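Good practice, room by room: the bedroom

The Flarkness code for recording household tasks with hand-held grippers runs to 248 rules. I have read them all, which I suspect puts me in a small group. The people behind it say a recording made to the code can be trusted by anyone who trains a robot on it. I'm not so sure, so I have set a few of the rules next to pictures of cloth handling in a lived-in bedroom. My remarks go with them.

Two tools, one cloth

The code wants both grippers "in good view of each other" when fabric is being handled. Good view is never defined. One gripper has the white cloth between its yellow fingers and the other is close in on the right, and I would pass it. Somebody stricter could say the cloth hides too much. A rule that depends on who reads it is a suggestion with a number on it.
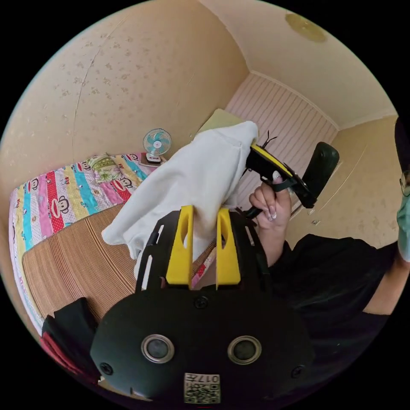

Rule on clutter

"Remove items not needed for the task." Fine in a lab. In a bedroom you get a pillow on the mat, a quilt, a clip-on fan, a coat rack on its side over the white slats and a few small things along the far edge of the mat. Which of them are not needed? Flonska, who publish their own shorter guide, say to leave the room as people live in it. The two guides can't both be right, and both claim to be good practice. My own money is on Flonska, though they offer no more proof than the others do.
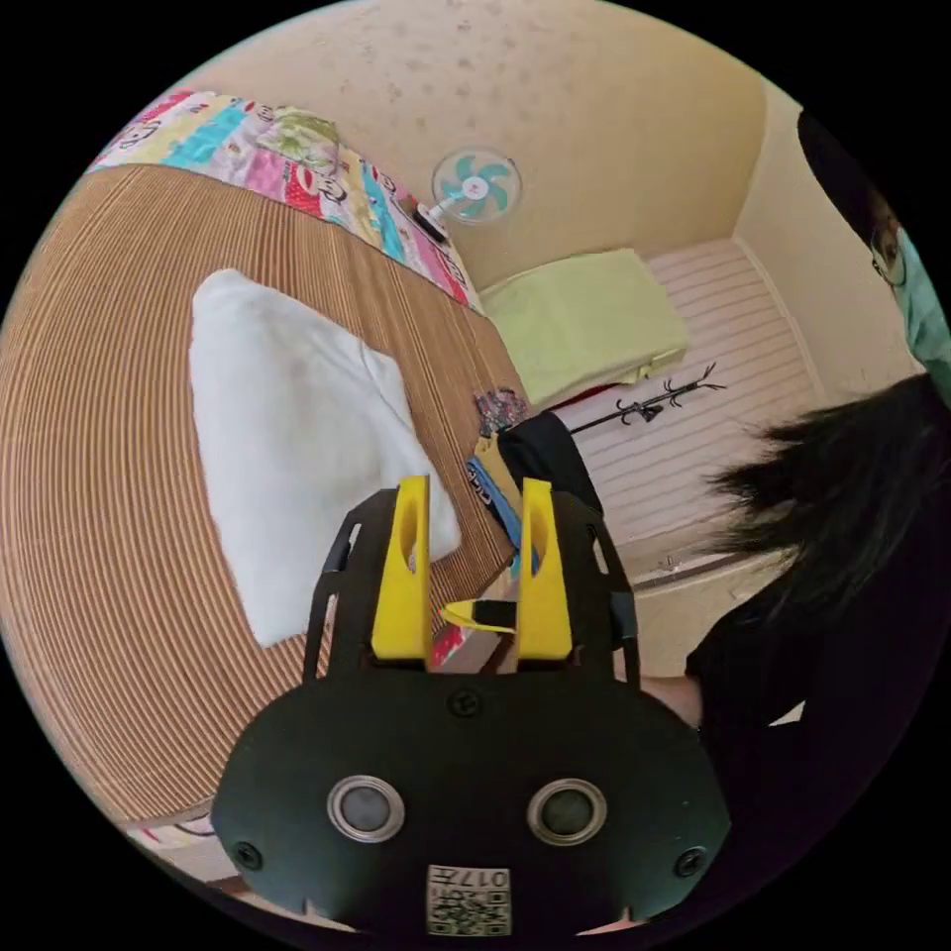 Rule on light and faces

There are two rules here and they sit badly together. The first asks for daylight where possible. Very well: the window is so bright its panes have gone nearly white, and the code has nothing to say about that. The second says that anyone who comes into view should not be recognisable. A cap, glasses and a face mask go a long way, but I'd like to know who decided they go far enough. Tsang's notes on the code call a mask "sufficient in most homes". Most homes tested by whom? I wrote to ask in November and have had no reply.

The folded towel, at least, is held upright and easy to see. The heap of clothes on the right would break the clutter rule on a bad day. 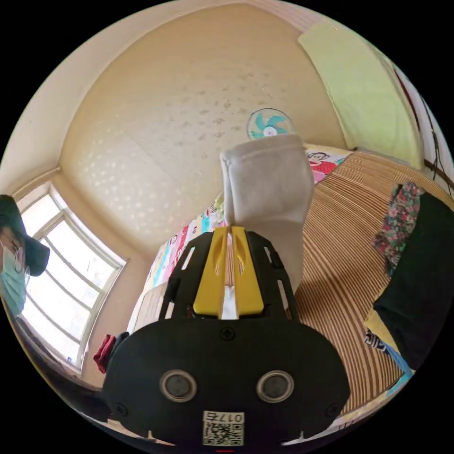 Hiu-tung Su

I should say where I do agree. Numbering the tools is sensible, and the sticker marked 017 is the sort of dull habit I wish there were more of. When I went through a batch of 983 recordings made under the older Cedex checklist, more than 400 had no tool number that I could find, so there was no way to trace a badly set finger back to its gripper. The Flarkness code fixes that in one line. It then spends pages on how the operator should stand.

It also says nothing useful about windows. You can blur a face, but a low building and utility poles outside will tell a neighbour a good deal. I would swap fifty of the posture rules for one about closing the curtain, and I expect to be told that this clashes with the daylight rule.
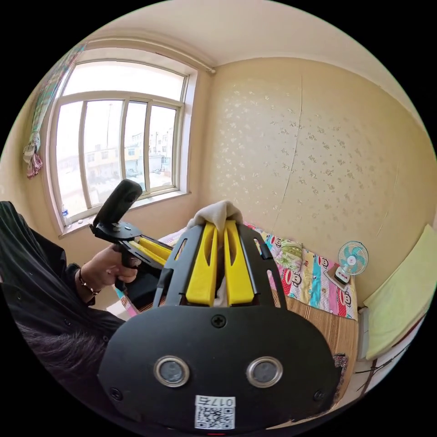 White cloth between the fingers, second gripper in the left hand, window in view.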